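## 4. Small Rooms, Soft Things

I started this part of the project thinking I would write about storage, and ended up writing mostly about display. In our August visits to homes in Mollow, I kept asking people where they put things away, and they kept showing me where they set things out! A tabletop, it seems, does a lot of the work that I had been crediting to cupboards.

We logged 254 surfaces in all (tables, sills, the tops of dressers, one piano). I sorted them by hand into the scheme I borrowed from Marciniak, which splits a surface into a working edge and a resting edge. The working edge is the one you sit or stand at. The resting edge is the far one, where things go when you've stopped using them but would like to keep seeing them. I was a bit skeptical of this going in, and I still think it falls apart on round tables, but for anything with a wall or a curtain behind it the split held up very well.

What surprised me was how mixed the resting edge tends to be. Sadura's account has books going with books and toys going with toys, and I found that in only 21 of our cases. Far more often there was a soft thing next to a flat thing next to a pile. Books in particular led a double life. One book lying flat reads as "I'm in the middle of this," and a stack reads as "these live here," and people were happy to have both within arm's reach of each other. When I asked about it, most of them hadn't noticed, and a few got up and straightened the stack (sorry about that).

Figure 3 is the arrangement I come back to most in what follows, with plush toys and books sharing the far side of a wooden tabletop and a fabric bin in among them.

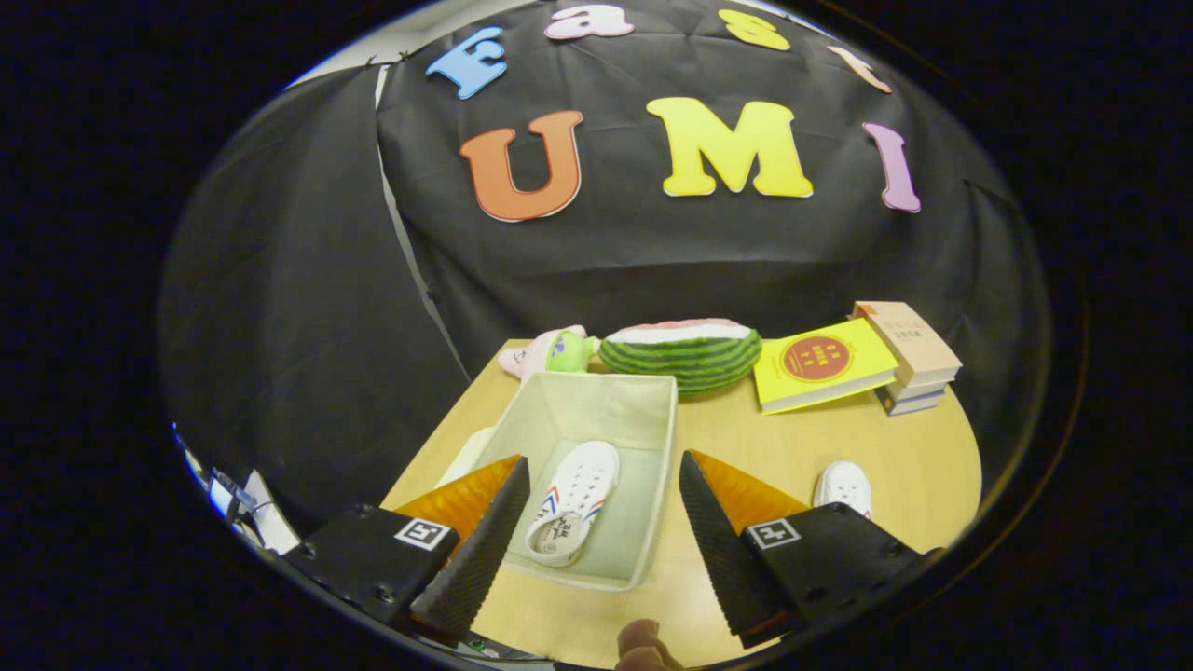
**Figure 3.** A mixed resting edge, with foam letters pinned to the cloth behind.

The bins deserve a paragraph of their own. I had coded them as storage in the first pass, along with drawers and boxes, and then had to go back and undo it. An open bin on a table is a strange in-between thing, and in the Nerberg homes especially it often worked more like a bookend or a screen, with toys tucked up against it or half behind it. I now code a bin by what is touching it as well as by what is in it, and that moved a good number of our surfaces from one column to the other.

Backdrops are harder. I don't have a clean way to code a curtain or a hung cloth, and letters on a backdrop are harder still, as they belong to the display without ever sitting on the surface. For now they go in the notes column, and I take them up again in Section 5.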